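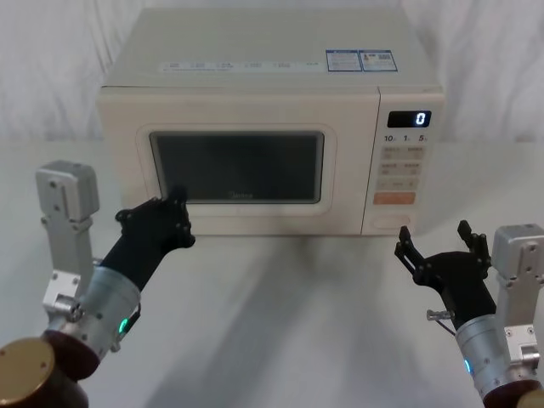

Microwave questions, answered

Can I borrow one for my student room?
Yes, please do! Vadley lends small countertop microwaves for a whole term, and we love seeing them go out again.

How do I get the smell of curry out?
Lemon! Put half of one in a bowl of water, heat it for 2 minutes, leave the door shut a while – then wipe. It's brilliant.

Why is my soup hot at the edges and cold in the middle?
Stir it halfway through and let it stand. Wide bowls are much better than tall mugs.

Can I put foil in?
No, sorry. Use a plate as a lid.

Who do I ask about returns?
Kwame Eshun, any morning. Please wipe it out first and bring the plug lead tied up.

Contact Vadley | © Vadley Lending Room | Back to top
We use cookies to remember your settings. OK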